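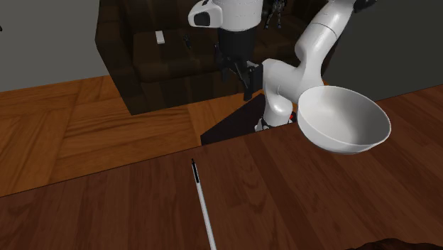

Home Workshop Materials Printing Finishing Contact

Keeping filament dry and getting clean prints from it

Mar 12, 2022

Most faults that get blamed on the slicer or the hot end in a home workshop come from damp filament. The tips below apply to ordinary desktop printers with a 0.4 mm nozzle. They were worked out on a Soltani bed-slinger and checked on an older Leder machine, and there was little difference between the two.

Recognising damp filament

Listen at the nozzle. Dry filament extrudes with no sound at all. Damp filament ticks or hisses as the water boils off in the melt zone. The surface of the print turns matt in patches and fine strings appear between separate parts of the model. PETG shows it first as strings, nylon as foam, and PLA as brittleness: a length of it snaps when straightened by hand, often in the tube overnight.

Stringing alone proves nothing. Print the same small test twice, once from the suspect spool and once from a freshly dried one, with no change to the settings. If the second is clean, leave the retraction alone.

Drying

PLA: 45 °C for six hours.
PETG: 60 °C for six hours.
TPU: 50 °C for eight hours.
Nylon: 75 °C for twelve hours, and print it straight from the dryer.

A domestic oven is a poor choice. The thermostat overshoots when the element comes on, and a spool of PLA that has been taken past its softening point fuses into a ring. A food dehydrator with the shelves cut out does the job well, provided it is not used for food again. Check the true temperature with a separate probe at spool height. The dial on the one used for these notes read 7 degrees high over its whole range.

Weigh the spool before and after. Kitchen scales reading to one gram are good enough. One spool of nylon that had been left on a shelf went in at 1374 g including the reel and was still losing weight after eight hours. When two readings an hour apart are the same, the spool is as dry as that dryer will get it.

Turn the spool over halfway through. Filament is packed tightly on the reel and the inner turns lag behind the outer ones.

Storage

Cereal boxes with a clip-down lid and a rubber seal hold one spool each. Put 50 g of silica gel in the bottom in a cloth bag, and a small hygrometer against the side where it can be read without opening the lid. Anything under 20 per cent is fine. At 30 per cent, change the gel.

Indicating gel can be regenerated at 110 °C in a shallow metal tray. Spread it no more than two beads deep and stop when the colour has gone back. The orange type is preferable to the blue, which contains cobalt chloride. Do not microwave either of them – the beads heat unevenly and split, and the dust is unpleasant.

Vacuum bags are good for long storage and a nuisance for anything in regular use. The Maltton bags with the sliding closure lost their vacuum within a fortnight unless the track was wiped clean first. Run a dry cloth along it each time.

Write the date of drying on the reel with a paint marker. Paper labels fall off in the dryer.

Loading and unloading

Cut the end at an angle with side cutters before loading. A blunt or swollen end catches at the coupler and shaves itself against the drive gear.

Never let go of the free end. Most tangles are caused by the end slipping under a neighbouring turn while the spool is off the machine. Pass it through two of the holes in the flange, or clip it.

When changing from a hot material to a cooler one, purge at the higher temperature until the colour runs clear, then drop to the lower. Going from PETG to PLA at PLA temperature leaves unmelted PETG in the nozzle, and the blockage turns up a day or two later.

Abrasive filaments

Anything with a solid filler wears brass. Carbon fibre is the worst of the common ones, followed by metal-filled, with wood-filled a long way behind. Fit a hardened steel nozzle and raise the temperature by 5 to 10 °C, as steel conducts less well than brass. A worn nozzle shows as wide, flattened lines and corners that will not come sharp however the flow is adjusted.

Keep the old brass nozzle for plain PLA only if the bore still measures correctly. Otherwise throw it out.

Bed preparation

Wash smooth and textured sheets with hot water and washing-up liquid, rinse well, and dry with a paper towel. Isopropyl alcohol moves grease about more than it removes it, although it is adequate between washes. Handle the sheet by the edges.

PETG bonds too hard to smooth PEI and can pull pieces out of it. Wipe on a thin film of glue stick first, as a release layer. Let the bed fall to room temperature before lifting the print.

Part numbers

The replacement lid seal for the Trornport dry box is part 497. The earlier seal is 2 mm shorter and will go in, but it leaves a gap at the corner by the hinge. Fit the seal with the join on the long side, away from the latch, and leave the lid closed overnight before relying on the hygrometer.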